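Robot Club pre-session safety check: Domis arm, bench 2
Checked by Cuiping Su, 4/14/22
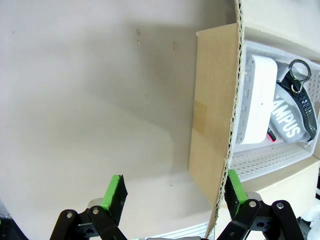 Wrist camera view: gripper, cardboard box and white basket.

Right, I went through the list before everyone piled in, so please read my comments before you touch the power switch!

Emergency stop button: OK. Pressed it, arm stopped, reset it, pressed it again for luck.

Finger pads: OK. Green pads on both fingers, black grip faces inwards. Please give them a gentle wiggle before each run (gentle, Kaiwen).

Pivot bolts on the linkages: OK for now. I went over them with the small hex key and one on the left finger took nearly a quarter turn. Check again after the break.

Wrist camera feed: OK, picture coming through on the laptop.

Pick-up area: NEEDS WORK. The tall flap on the box stands right beside the right finger and its side edge is all torn and ragged. Fold it back or trim it, I don't mind which, but do it with the arm switched off.

Things in the basket: COMMENT. The strap and the key ring are what I'd worry about, as a finger could hook either one. Start with the white device and go in slowly.

Speed limit: OK. Set to 10 per cent for beginners. Kaiwen Pan can put it up to 70 once he's watched you do two clean picks.

Cable run behind the arm: OK, taped down again.

Run counter at start: 2,344. Write the new number on the sheet when you finish, last week's is blank.

Goggles: two pairs short, I've asked Dastach for more.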